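Two-arm planner passes every check in simulation, stalls on the real table. Is the planner to blame?
Posted 2 April 2018 in Motion planning

Gollthorpe
We have a tidy-up task on a two-arm table: soft things go in one tray, crockery in another. Planning is done with Plitel, both arms as one group, 144 saved start positions. All of them solve in simulation. On the real table the planner gives up on a good share of them with "no valid path", nearly always when one arm is already down in a tray and the other is carrying something.

I've raised the planning time from 5 seconds to 30, which gave me a longer wait and the same message. The vendor says to buy their optimiser add-on. I have my doubts, as the same people told me in December that the last release would sort it. Has anybody paid for it and seen a difference on a shared table? I'd like to hear from people who have run it, please, and I have already read the brochure.

Rathore
Get the add-on. We use it and it's much faster. Also have you tried turning off collision checking between the arms? Works for us.

Brerora
Please don't turn off collision checking between two arms that share a table. It will "work" until the day both want the middle.

I'd keep my money too, at least for now. "No valid path" after 30 seconds doesn't smell like a slow search. More likely the start state is already in collision as far as the planner is concerned, and then no optimiser on earth will help. Older Plitel versions report both cases with the same message, which I complained about at the time and got a polite reply.

Things I would look at, in this order:

Print the contact list for the start state before you plan. If it has anything in it, stop there and fix that first.

Look at how your trays are modelled. If you imported each one as a convex shape, the planner sees a solid block. A gripper reaching into it is then inside an obstacle, and every plan from there fails. Build the tray from a floor and four thin walls. Simulation may hide this if your saved starts all have the arms parked up high, so check that before you trust the 144.

Look at padding. Ours was set to 5 cm by someone who has since left, and with low-walled trays that leaves no legal way in at all. Bring it down for the tray walls only and leave the arms alone.

Attach the carried object to the gripper in the model. A bowl held by the rim sticks out well past the fingers, and if it is still listed as lying on the table you get a contact the moment you close on it.

Cloth is a nuisance. We don't model it. We allow contact between the fingers and a flat box where the cloth ought to be, and accept that the box is a fib.

I logged 3,025 failed plans on our table before I bothered to sort them by cause, and I wish I'd started sooner. Most were bad start states. A few were real search failures, and for those the add-on might earn its keep, but I haven't seen a fair test and the vendor's own figures don't say what was on the table.

My layout is below, so you can judge whether it's close enough to yours for any of this to apply. If your trays turn out to be walls and a floor already, post the contact list and I'll think again. 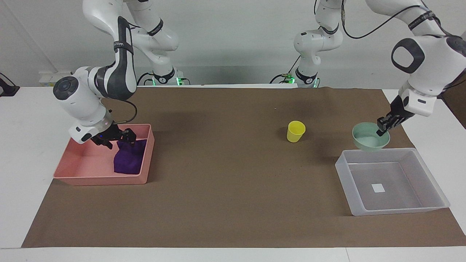
Right gripper in the pink tray with the purple cloth, left gripper holding the green bowl by its rim near the clear tray.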